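Chain oiler feed dripping with the engine off - Prosteck unit
Forum: Workshop / Drivetrain

slackside
Posts: 600

Fitted a Prosteck vacuum chain oiler in September. Worked as expected until the bike was laid up. It now leaves oil on the garage floor overnight with the engine off. The reservoir is mounted upright behind the left side panel, the vacuum line comes off the rear throttle body stub, and the delivery tube runs along the swingarm to a single nozzle at the rear sprocket. Flow is set to 2. Turning it down to nothing slows the drip but doesn't stop it. Has anyone had the valve apart, or is it a sealed unit?

tenmil_socket

Not sealed, but the top cap is only a push fit and it doesn't like being levered. The plunger should drop on to its seat when vacuum goes. If there's grit on the seat it will weep. Flush it with paraffin, let it drain, refill with clean oil. Don't use brake cleaner, it swells the seal.

Check the breather as well. If the bike was parked in the sun, air in the reservoir expands and pushes oil past the plunger.

halflink

I doubt it's grit. Mine did the same and it was siphoning. The nozzle sits well below the reservoir, so once the tube is full any slight leak at the seat keeps going. I'd look at what oil is in it first. The thin winter stuff gets past a worn seat that a thicker oil won't.

slackside

It's had Urnik 60 in it from the start, so not thin. Breather is clear, I blew through it. Garage faces north and never gets any sun.

Had everything off this afternoon. Grey basket and slatted tabletop: 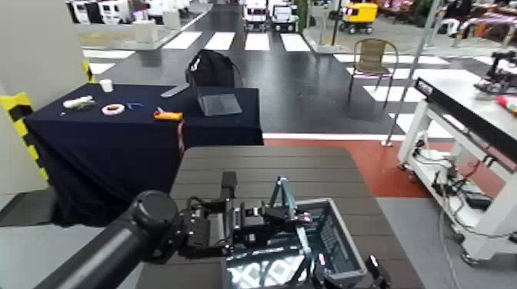
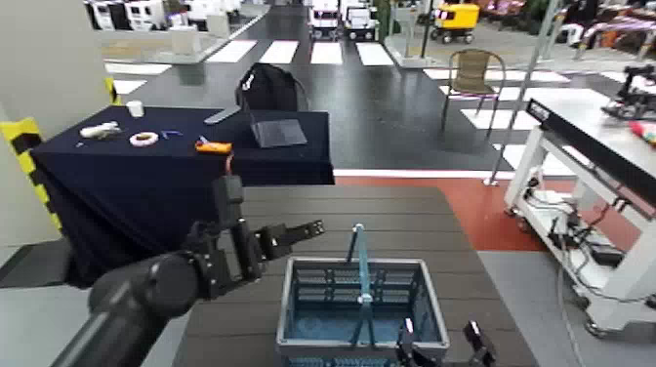
Flushed the valve twice with paraffin. Nothing visible came out. Plunger moves freely and clicks when I suck on the vacuum port. With the reservoir full and no vacuum applied, it still passes one drop every 5 minutes.

tenmil_socket

Then the seat is marked or the seal has taken a set. Boutros do a seal kit that fits the older body. Measure the plunger before ordering, they changed the diameter at some point and the two look identical in photos.

halflink

Or save the money and put an inline tap in the delivery tube. Shut it when you park. I've run one for two seasons with no trouble.

tenmil_socket

A manual tap defeats the point of an automatic oiler. Forget to open it and the chain runs dry. Forget to shut it and you're back where you started. Fix the valve.

halflink

You forget once. After that it's the same as a fuel tap. The seal kit costs more than a tap and you'll be in there again in a couple of years.

gritandgrease

Before spending anything, check which way up the valve body is. On the Prosteck the inlet and outlet spigots are the same size and it is possible to plumb it backwards. It will still meter oil under vacuum, but head pressure then lifts the plunger instead of holding it down. There's a small arrow moulded in near the lower spigot, hard to see once it's oily.

slackside

Arrow points at the nozzle end, so it's plumbed correctly. Good thought though.

Plunger measured, it's the larger one. There is a faint ring on the rubber that I'd taken for a moulding line. With a fingernail you can feel a step in it on one side.

tenmil_socket

That's your leak. The step means it has been sitting slightly cocked. Check the spring isn't bent before you fit the new seal or it will do it again.

halflink

Fair enough, I'll give you the seal. I'd still fit the tap.

slackside

Seal kit ordered from the dealer in Seltby, they had the larger size on the shelf. Spring looks straight when rolled on glass. Reservoir is drained and the delivery tube is plugged with an M4 bolt in the meantime - using a brush and a tin until it arrives.

gritandgrease

Bleed the tube properly when you refill. Open it right up to prime, then back to 2 once oil reaches the nozzle, otherwise you'll think it's blocked.

Last post April 2021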